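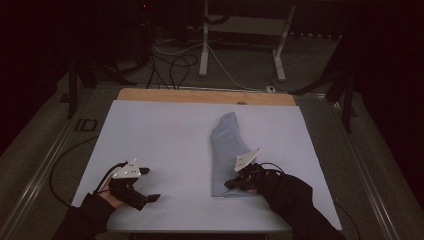 *A strip of folded blue cloth on the bench, a gripper in each hand.*

The folder at Skitow's linen plant isn't sold on the Odanico trial. "They said it'd take the boring bit off us," she says. "I still do the boring bit, just slower, with a gripper in each hand." Her old target was 200 pieces a shift. And the new one? "Ask management. I've asked twice." Of the 32 folders on her floor, 16 have been told their rosters will change in April.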